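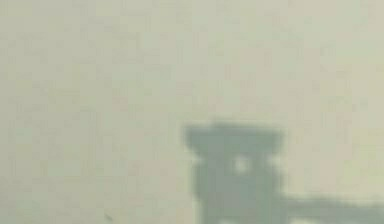 A fake news brief is the smallest thing a humor writer can fail at, so it's a good place to start. You need a headline, one long sentence that repeats the headline with a straight face, and a quote from someone who has no business being quoted. The subject should be duller than you think you can get away with. Take a plain surface in a greenish beige, somewhere between sage and cream, with a faint blotchiness to it. "Area Man Moved to Tears by Beige With Some Green in It" is already most of a brief, and you haven't left your chair.

Write the headline first

Put it in the present tense and leave out the joke words. If it contains "hilariously," "literally" or an exclamation mark, start over. I write six and throw out the first three, which are always about coffee.

Write the lead

Keep it under 40 words. Open with a place in capitals, then let the sentence go on a little longer than is comfortable, the way a real wire story does when an editor has gone to lunch. Every fact should sound checked. "A man was sad" is nothing. "A man was sad near the Zelent outlet on Route 7, sources confirmed" is journalism.

Give somebody a quote

The speaker should be calm. The calmer he is, the worse things can be around him. My old writing partner Hauke Vogler used to give every quote to a deputy assistant of something, and he was right to do it. Read it aloud in the voice of a person waiting for a bus. If you find yourself doing an accent, cut the quote.

Close on "At press time"

Yes, everyone does it. Do it anyway until you have a better idea. The closer should make the situation slightly worse and then stop. Don't explain it, and don't add a second closer in case the first was missed.

Before you send it out

Check that the joke isn't on the person having the worst day in the story. Then leave the piece overnight. In the morning it will be almost 1000 times less funny, and whatever still works at breakfast is what you keep. Mine is usually the place name.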